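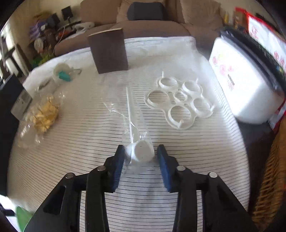 Review: the Landeg recipe for teaching robot arms with hand-held grippers
Marlene Lammers, 2022-12-05

The Landeg recipe has been going round our part of the field since January. It promises that you can train a pair of robot arms to do household sorting without moving the arms at all while you collect the data. You pick up two hand-held grippers, do the job yourself with cameras running on them, and train on what the cameras saw and where your hands went. I have now taken it from start to finish in our lab at Ultstead, and this is a review of the method and the kit it needs, with most of the attention on the parts the write-up passes over quickly.

I should say what I was comparing it with. Until now we have collected everything by teleoperation, with a leader and a follower arm bolted to a bench. It works, and the data is clean, but the bench looks the same in every recording and the policies we get from it are easily upset by a change of furniture. What drew me to Landeg was being able to collect in ordinary rooms, with a sofa in the background and other people's shopping on the side.

Setting up

The hardware is simple. Each gripper has a pair of padded fingers on linkages, with a camera on top, and you hold one in each hand. There is no base to clamp down and nothing to level. Calibration is a matter of waving each gripper slowly in front of a printed board until the software is satisfied. The instructions say this is done once per gripper. I would do it at the start of every session. On one occasion I skipped it, and the recorded paths for the left hand came out slightly tilted, which I only found when the training run had finished.

The software side is Undel, which lines up the recordings from both hands and throws out stretches where it has lost track of a gripper's position. Undel is well made and badly documented. The setting that decides how much lost tracking is tolerated is called "slack", its default is far too generous, and the only description of it is in a comment in the configuration file. Turn it down before you do anything else.

Collecting

The recipe asks for 200 demonstrations per task. We did one task, which was to sort small household bits into containers: things in clear bags, plastic scoops, bundles of sticks, a bowl that sometimes had to be moved first. We collected in five homes and kept one of them back for testing.

The work is pleasant compared with teleoperation. You can feel the object through the linkage, so you don't crush things, and a new person is useful almost at once. Arms get tired, though. The grippers are not heavy, but you hold them out in front of you for long periods, and the quality of my own recordings fell off well before I felt ready to stop. If you look at the paths in Undel you can see the wobble come in. I would plan for short turns with someone to swap with.

Three habits made the data better, and I'd suggest them to anyone starting out. Move more slowly than feels natural when the fingers are closing. Keep your head and shoulders back so that the cameras see the things on the surface. And finish every demonstration with both grippers open and clear of the objects, or the policy will learn to stop while still holding on.

Clear plastic was the hardest thing to record well. A wrinkled bag changes its look with every small movement of the light, and people handle bags in inconsistent ways. Some pinch the loose end, some go for whatever is inside. We ended up agreeing that everyone would grip the contents through the bag, and re-recorded the ones that broke the rule. The recipe has nothing on this, and I think it should. A method that lets anyone collect data needs some advice on getting people to do the same job in the same way.

Changing rooms is also more work than it sounds. Tracking depends on there being enough fixed detail for the cameras to hold on to. A cluttered sitting room is excellent for this. A bare hallway with white walls was hopeless, and we gave up on it and moved through to the kitchen.

Training and the result

Training is the dull part and I have little to complain of. Undel exports in a format that our existing code could read after a small change. We trained on the machine we already had, overnight, and then put the policy on a pair of Zevton arms fitted with the same kind of padded fingers as the hand-held units. Matching the fingers matters a good deal. We tried an earlier set of pads that were a little shorter, and the arms kept closing just above whatever they were reaching for.

In the home we had held back, the policy finished 76 per cent of its trials. A trial counted as finished only if every item ended up in the right container with no help from us. Our teleoperated policy for the same task, trained on the bench, did clearly worse in that home and clearly better on its own bench. I take that as fair support for the main claim, which is that data from varied rooms carries over to a room the policy has not met.

The failures were mostly of one kind. When both arms were needed together, for instance one steadying a bowl while the other put something in it, the second arm tended to arrive early. Single-handed picks were good, and on rigid items they were close to what I would expect from a person in a hurry. I was less convinced by the recovery behaviour. If an item slipped, the arm would often carry on to the container with nothing in its fingers and open them there quite calmly.

I suspect the two-handed trouble comes from the recordings. People coordinate their own hands without thinking, and a good part of that coordination is never visible to a camera mounted on either gripper. The write-up suggests adding a third, fixed camera if two-handed work is important. We have not tried it. It would give away some of the convenience.
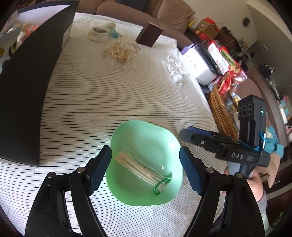

Roxana Toma disagrees with me on this point. She read a draft and said that the early second arm looks to her like a timing fault between the two recordings, and that I should check how Undel lines up the hands before blaming the people or asking for another camera. In her own tests a very small offset was enough to produce the same behaviour, and it went away when she corrected it by tapping the two grippers together at the start of each recording and lining up the taps afterwards. She also thinks my comparison is a bit hard on teleoperation, as our bench data was never meant to cover other rooms.

She may well be right about the timing. I went back to a few of our recordings and found one session with a visible offset and several without. I have added the tap to our routine and will retrain when there is enough new data. On teleoperation I accept the point but would keep the comparison, seeing that the bench policy is what most groups would have to hand if they were thinking of changing over.

Who it suits

If your arms live in one place and do one job there, I can't see much reason to switch. Teleoperation gives you exact joint positions and you will miss them. If you want a policy that copes with rooms you haven't visited, and you have people willing to spend afternoons moving small objects about, the Landeg recipe is worth the bother. Budget more time for checking the data than for collecting it. We spent some 2 hours looking through recordings for each hour spent making them, and I wouldn't cut that down.

Things I would like to see in the next version: a written page on handling soft and transparent items, a sensible default for slack, a warning when calibration has drifted, and a wrist strap that can be adjusted with one hand. The last is a small matter, but you are holding a gripper in the other one.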